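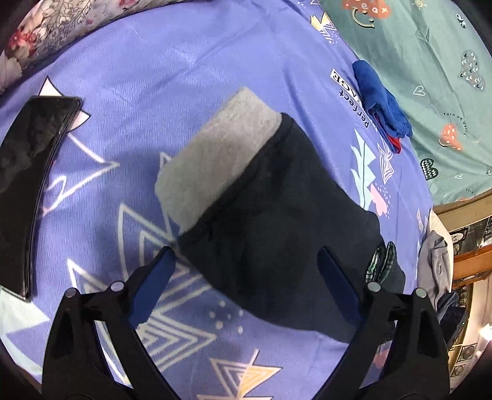 Folding a T-shirt on your own bed isn't robotics, it's laundry with extra steps, and I don't see what anyone else is supposed to learn from it. So went the first comment left under the Milis clips, and it's a fair place to start reading this file.

Home | Files | Build notes | Known problems | Contact

Print this page | E-mail this page

MILIS CLOTH CLIPS: README

What is in the folder

579 short clips of clothes being pinched, lifted, turned or folded with a hand-held gripper. A person holds the tool and does the work. No robot arm has run anything trained on these clips, so treat any claim that they "teach a robot to fold" as a hope, mine included.

Each clip has a video file, a text file with the finger opening over time, and one line saying what the person was trying to do. That line was written before the attempt. If the shirt ended up in a heap, the line still says "fold in half."

99 clips are marked "fail" in the list. I left them in. Some are more useful than the good ones, and pulling them out would make the tool look better than it is.

The tool

The gripper is called Yau. It was put together in a shared workshop, Promwood, from printed black links, metal pivot pins and a trigger. The finger pads are dark blue and rounded. The first pads were flat and kept pushing sheets along instead of getting under a hem. Rounded ones do better on T-shirts. I'm not convinced they do better on anything thin.

There are two tools, and they don't match. The second has a stiffer trigger and closes a little crooked. The list says which one was used, and you should not mix them without checking the finger readings first.

The Astex logger reads the trigger. It drops samples when its battery gets low, and it gives no warning. Gaps are left blank in the text files. Please don't fill them with straight lines and then tell me how smooth the motion is.

Where the clips were made

On beds, at home, over two winters. The sheets were whatever was on the bed, so plenty of clips have busy prints under the clothes: triangles, hearts, lettering, smiling faces. A black garment on a purple patterned sheet is an easy case for the eye. A plaid scrap sticking out from under a fold is harder, and I would want to see a model cope with that before believing its score.

Dark clothes have their own trouble. The gripper links are black too, and when a pad lies over black cloth the line between them can get faint. Don't trust automatic outlines there. I tried two outline programs and corrected so much by hand that I threw the results away.

Things I would not use this for

Measuring how fast anything folds. The person slows down and speeds up for no good reason.

Judging grip force. There is no force sensor. A reading of "closed" means the trigger was pulled, and the cloth may or may not have been between the pads.

Comparing fabrics. Labels like "cotton" came from memory in many cases.

Proving that hand-held recording carries over to a real arm. A wrist does things a cheap arm can't, and it does them without being asked. Look at how often the tool tilts to slide under an edge, then look at the joint limits of whatever you own.

Back to the comment

I agree with half of it. It is laundry. What I dispute is that clean tabletop recordings with one gray towel would be any better, and so far I haven't seen numbers that settle it either way. If you run a test, send the failures along with the average.

Files

list.txt has one row per clip: number, tool, garment, goal, result
video/ is sorted by clip number
fingers/ has the trigger readings, blanks included
build/ holds the link drawings for Yau. The pivot holes come out tight, so drill them after printing.

Clip numbers will not change. If a clip is removed, its number stays empty.

Print this page | E-mail this page

Last updated: January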